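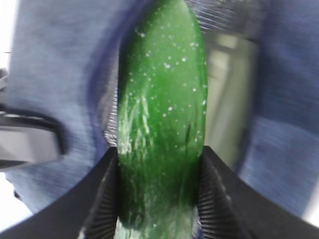 Gretstead Grip Comparison: README

Gretstead is a set of wrist-camera recordings made while we tried different fingers on the same parallel gripper. The objects are all from the produce aisle. We wanted to know which fingers hold a cucumber, a plum or a ripe tomato without marking it, and we ended up with enough clean recordings that it seemed a shame to keep them to ourselves. So have at it!

Maintained by Hjørdis Solheim. Questions and corrections are very welcome.

What was compared

Drosimeo fingers: black, wedge-shaped, with a ridged pad on the inner face.
Indwood fingers: flat, with a smooth silicone pad.

Both sets bolt onto the same gripper body, and the arm, the wrist camera and the controller stayed the same throughout. The controller is our own Gavalas build, version 2. If you have only used version 1, please read the section on force readings before you plot anything.

What you get

The release has 740 grasp attempts. Each attempt is one folder with:

wrist.mp4, the view from the wrist camera
state.csv, finger opening, motor current and arm pose
notes.txt, free text from whoever was running the session (sometimes blank, sometimes a small essay)
label.json, object, finger set, surface and outcome

Outcome is one of held, slipped, dropped or marked. "Marked" means we found a new dent or scratch when we checked the item after release. We also looked each item over before its first grasp and wrote down any blemish it came with, so an old scratch on a skin should not be read as gripper damage. Check the skin_before field if you are training anything on surface defects.

Surface is either dry or misted. Misting was done with a plain spray bottle, and yes, the amount of water varies from one attempt to the next. We tried to control it for a whole Thursday and gave up.

What we saw

The ridged pads are a joy on long, firm things. Cucumbers stayed put even when misted, and the V shape of the open fingers gives the camera a really nice look at the object right down to the contact area. On misted cucumbers the ridged set held 68 more attempts than the smooth set did, which surprised all of us, me most of all.

The smooth pads win on soft fruit. Plums came away cleaner, and the tomatoes forgave a lot more squeezing. If I could only keep one set I would keep changing my mind.

Force readings

There is no force sensor in the fingers. The grip_force column is worked out from motor current, and it reads high for the first moments after the fingers close. Throw those rows away or smooth them. Version 1 of the controller did this smoothing for you, version 2 gives you the raw numbers.

Known problems

Background is not controlled. People stand near the arm, clothing drifts through the view, and bright areas blow out to white when exposure locks onto a dark object. The camera focuses close, so anything past the object is soft. Fast approaches have motion blur. In 9 folders the video starts late and the closing of the fingers is missing. They are listed in late_start.txt.

Splits

Train and test are split by individual item, so the same cucumber never turns up in both. Please keep it that way if you make your own split.

Coming next

A third finger set with a softer ridged pad is on the printer now. I hope to add it in September, along with eggplants.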